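Jelldale Workshop Notes
Bench tips: Recording demonstrations by hand guiding and by remote control
Last revised 18 August 2020

These notes cover small two-arm benches of the kind used for table-top handling tasks. They assume the arms are bolted down, powered, and already moving under control. Calibration is dealt with on a separate page.

Choosing the method

Hand guiding means taking hold of the arm and moving it through the task with the motors slack or gravity-compensated. It suits single-arm work, slow paths and jobs where the tool presses on something, such as wiping or scraping. The weak point is the operator's own hand, which ends up in the camera view. Two arms guided at once by one person is tiring and the paths come out jerky.

Remote control by a matched pair of leader arms keeps hands out of view and lets one person run both sides. You lose the feel of contact. Grip force has to be judged by eye until you get used to it, and new operators squeeze too hard.

If the task needs both arms and small objects, use leader arms.

Before a session

Wipe the table. Check that the gripper fingers are clean and the pads are not lifting at the corners. Grease from the rails gets on to the pads when people tighten bolts and then change parts with the same hands. Isopropyl alcohol on a lint-free cloth will shift it.

Check each cable run by moving every joint through its full travel, slowly. A loop that looks generous in the rest pose can pull tight when the wrist turns over. Re-tie anything that drags.

Confirm that every camera is live and the pictures are the right way round. Swapped left and right wrist cameras are the commonest fault in our log and the one that wastes the most work. Cover one lens with a finger and look at the screen.

Set the exposure by hand and lock it. Automatic exposure will shift when a pale object enters the view. The same applies to white balance.

Leader and follower must start in the same pose. If they differ, the follower will jump when the link is switched on. On the Moltov controller there is a soft-start setting; ours is set to 2 seconds, which is slow enough to let go if something is wrong.

Laying out the objects

Decide the starting area and mark it with pencil at the corners. Tape shows up in the recordings, so use it only if it will stay there for good.

Vary the starting positions within the area. Turn objects as well as shifting them. Left to themselves, operators put things back where the last run began, so the recordings bunch up in one spot. A printed list of layouts gets round this. Ours has 65 and is worked through from the top, then started again.

Keep spare copies of each object. Glossy parts pick up scratches from the fingers, and after a few hundred runs they no longer look like the ones you started with. Retire them in pairs if the task uses pairs.

Light objects slide. If a part moves away when the finger touches it, bring the gripper down with the fingers already straddling the part and close slowly. Do not chase it across the table.

During a run

Start and finish in the rest pose. Hold still for a moment at each end before pressing the pedal.

Move at a steady pace. Fast is no use if the follower lags, and very slow runs contain long stretches where hardly anything changes. Practise the whole task without recording until you can do it without stopping to think.

Keep to one order of work. If the left-hand item goes first, it goes first every time, unless the order is part of what is being taught. Two operators on the same task should agree the order and write it on the run sheet. We once merged sessions from the Cloltmont bench with our own and found that they passed parts left to right and we passed them right to left. The lot had to be split again.

When you drop something, do one of two things. Pick it up in a sensible way with the arms and carry on, or stop and discard the run. Reaching in by hand while recording spoils it. Recoveries are worth keeping but should be tagged as such.

Watch the wrist view when closing on a part. The overhead view is better for the approach. Operators who look over the top of the screen at the real bench are using information that the cameras may not have. Screen off the bench if the habit will not go.

Rest after every 50 runs. Put the leader arms down properly when you do. Quality falls off before the operator notices.

Keeping the records

Name the folder before starting. Note the operator, the task version, the layout list and any changed part, including pads. Review a sample of runs at the end of each session at normal speed and delete the failures then, when you still remember them. The Quezada set stood at 949 runs when we found a loose wrist camera mount, and there was no note of when it had last been tightened. Mounts are now checked in the same round as the pads.

Copy to the second disk before shutting down.

A worked layout: earbuds and cases
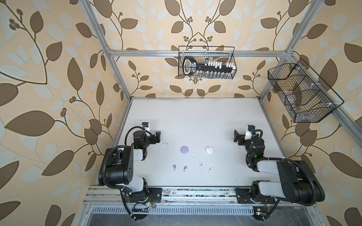 Paired small parts make a good second task once operators can pick and place a single block, and they need more care in the setting out. Start with both grippers well apart and facing inward so that the middle of the table stays open to the overhead camera. We put the two round charging cases side by side in the centre, lavender on the left and white on the right, with the four earbuds in a loose row on the near side. Each colour lies below its own case in this layout; add layouts with the colours crossed once the plain version is going well. Grip by the stem, and practise on one colour before recording both. Brush the table first if specks have gathered along the front edge and near the arm bases, and keep the cloth away from the small circuit boards at the rails. Log the colour order on the run sheet along with the layout number.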